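Small Traders Board > Buying and Suppliers > Moving off the cash and carry for dry goods, minimum orders

yendinh_spices
I run a small shop selling dried goods, mostly star anise, cassia, dried mushrooms and black pepper. Up to now I have bought nearly everything from the cash and carry and one importer who delivers when he feels like it. The importer wants to retire, so I have been looking at ordering through Zotilis, which is a trade-only site where you put in what you want and sellers quote for it.

Their minimum order for pepper comes to £2,470 delivered. My normal order is less than half that. The price per kilo is better, but I would be sitting on stock for months and my back room is small. Has anyone made this work with a shop my size? Also, what do people do about samples?

Emerson Tavares
I've used Zotilis for two years for rice and pulses. The minimum is set by the seller and most of them will move on it if you message before you ask for a quote. Once the quote is issued they can't change the quantity without starting again, and they don't like doing that.

Samples: pay for them. Free samples come out of the best sack.

chaukhuc
Disagree on the minimums. I asked six sellers on there to split a pallet and all of them said no, or said yes and then put the price up to the same as the cash and carry. Small shops are not who the site is for. I went back to my wholesaler and asked him to match, and he came down a fair bit on cassia.

Emerson Tavares
What time of year was that? If you ask in December they are all clearing orders and won't bother with a part pallet. I do mine in spring.

chaukhuc
It was December. I still don't think it should matter. My wholesaler sells me the same sack whatever month it is.

Bảo Thân
I have a unit near Semlow and buy jointly with two other shops. We put in one order under my account and divide it on the day it arrives. Pepper comes in 20 kg sacks from our seller so it is easy to share out. A few things we learned:

Get the money from the others before you place the order. We had one shop drop out after I had paid and I was selling pepper cheap for the rest of the year.

Write down who gets which sacks if there is more than one lot number. If there is a recall you need to know.

Check the delivery is tail lift. Mine once wasn't and the driver would not help.

Two pictures of tables:

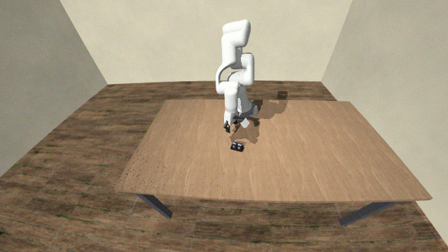
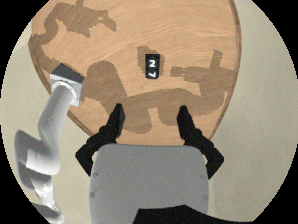 The other thing is weighing. If you are splitting a sack and selling the share on to another shop by weight, the scale has to be approved for trade use. A kitchen scale won't do. We gave up splitting sacks and only share whole ones now. It means somebody gets a bit more than they wanted, but we swap it round the next time.

yendinh_spices
Thank you, the joint order sounds closest to what I could manage. There is a shop two streets away that sells the same pepper as me though. I'm not sure I want them knowing what I pay.

Bảo Thân
They'd know, yes. We are far enough apart that it doesn't matter. I wouldn't do it with someone on the same road.

nhung_lai
Have you looked at Cao? They are a smaller importer, not a website as such, you ring them. I pay £293 for a mixed order of mushrooms and star anise and they don't mind if it changes each month. Dearer per kilo than Zotilis, but I only pay for what I'm going to sell. I've had one bad batch of mushrooms from them and they credited it without a fuss.

chaukhuc
Seconding Cao. Delivery is slow though, allow two weeks.

Emerson Tavares
Cao are fine for mushrooms. I wouldn't buy pepper from them, theirs has been dusty both times I tried it. If pepper is your main line then quality matters more than the size of the order.

nhung_lai
Mine wasn't dusty. Which grade did you buy?

Emerson Tavares
The cheaper one, to be fair.

nhung_lai
There you are then.

yendinh_spices
Pepper is the biggest seller by a long way. I'll ring Cao and ask for the better grade, and message a couple of the Zotilis sellers before asking for a quote as Emerson says. Does anyone use the Predix stock program to work out how much to order? The importer used to just tell me.

chaukhuc
I tried the Predix trial. Too much typing in for a shop with one till. I use a notebook and write down the date every time I open a new sack.

Bảo Thân
Same, though in a spreadsheet. Put the purchase price next to the date as well. After a year you can see which months you overbuy. Mine was always summer, I was ordering as if it was winter.

yendinh_spices
I've got the old delivery notes in a box so I could start with those. Will post what Cao quote me.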